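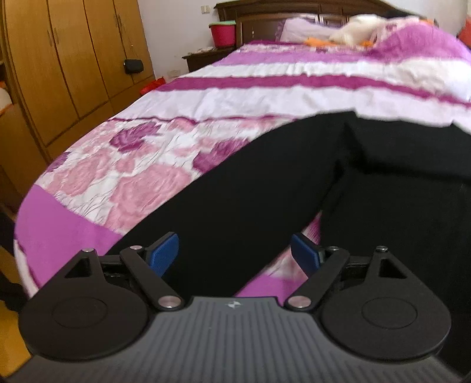
I get a lot of email about quilts, and most of it asks the same handful of things, so I finally put my answers in one place. I run Gruvlow, a tiny mail-order quilt repair business that lives in my spare bedroom, and I have opinions! A floral in pink, purple and white, like the quilt on that bed with the black trousers lying on it, is the sort of thing people write to me about most, usually with a subject line like "can this be saved??" Mostly, yes.

How often should I wash my quilt?

Less than you think. If it's on a bed every night with a top sheet under it, I'd go with twice a year. Mine gets done in September and again in spring. If a dog sleeps on it, well, you'll know.

Can I use my washing machine?

If it's cotton, was made in the last few decades and has no open seams, go ahead. Cold water, gentle cycle, and half the detergent you'd normally pour in. Check the seams first, though. I once skipped that step on a quilt of my own and spent most of a winter fixing it.

For anything older, or anything with silk or wool in it, write to me before you get it wet.

What about the dryer?

Low heat for 19 minutes, then take it out and lay it flat over a couple of clean sheets. Why 19? My old dryer buzzes at 20 and I can't stand the noise. Please don't hang a soaking quilt on a line by two corners -- the weight pulls the stitches something awful.

My colors bled. Is it ruined?

Maybe not. Don't dry it! Keep it wet, fill the tub with cool water, and let it soak overnight with a few color catcher sheets. Change the water and do it again until the water stays clear. Pinks and reds are the worst for this, and purples can surprise you too.

Dark clothes can leave dye behind as well, especially new ones that haven't been through the wash. I keep a plain cotton throw at the foot of the bed and put my laundry on that while I'm folding.

How do I store one?

Roll it if you can, fold it if you can't, and refold it along different lines every few months. A clean cotton pillowcase is fine for a small one. I don't like plastic bins or cedar chests (the bare wood can stain the fabric).

What do you charge?

Small patches start at 8 dollars each. Rebinding depends on the size. The biggest job I ever took was a king-size with 689 hexagons, and no, I won't tell you what I quoted, because I got it wrong and I'm still a little sore about it.

How long will you keep my quilt?

Usually four to six weeks. Longer before the holidays. I work on one at a time and I don't have help.

Can you match my fabric?

I have a decent stash, close to a whole closet of it now, but an exact match on an old print is rare. What I look for is the same scale of print and the same amount of fading. If you have a leftover scrap from when it was made, send it along!

Do you buy old quilts?

Sorry, no. I'm out of shelves.

Last updated 31 July 2025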